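How to clean and reseal the joints of a concrete patio

When we bought our house in Soldale, the patio was old and the joints between the slabs were full of weeds. I did the whole work alone, and I write here the steps so you can repeat them. My patio is 100 square feet and I needed one weekend.

First, take out everything from the joints. I used an old screwdriver and a stiff brush. Do not use a pressure washer at this stage, it pushes the dirt deeper. If there is old sealant, cut it along both sides with a sharp knife and pull it out slowly.

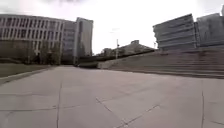 After this, sweep well and wash the joints with clean water. Now you must wait until the concrete is dry inside the joint too. I waited one full day. The best month for me was October, when it is not hot and the sealant does not harden too fast.

Next comes the backer rod. It is a soft foam cord which you push into the joint, so the sealant does not go down to the bottom. Buy it a little thicker than the joint - it must hold by itself.

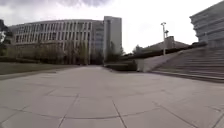
Large paving with darker joint lines between the slabs.

Then put masking tape on both sides and fill the joint with self-leveling sealant. I bought mine from Cruickshank and paid 75 dollars for everything, tape included. Move the gun slowly and stop a little below the surface. Remove the tape while the sealant is still soft.

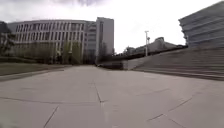 Before you order sealant, measure the length of all joints and not only the area of the patio. Draw a small plan on paper and write each length next to its line. Joints are not always a simple grid. On the pale plaza in the photo, a seam runs almost straight toward the bottom, but another one slopes away to the right, and such diagonal lines are easy to forget when you add the numbers. I forgot one myself and had to go back to the store for one more tube.

Keep people and pets away until the time written on the tube has passed.

Last updated: 3 April 2025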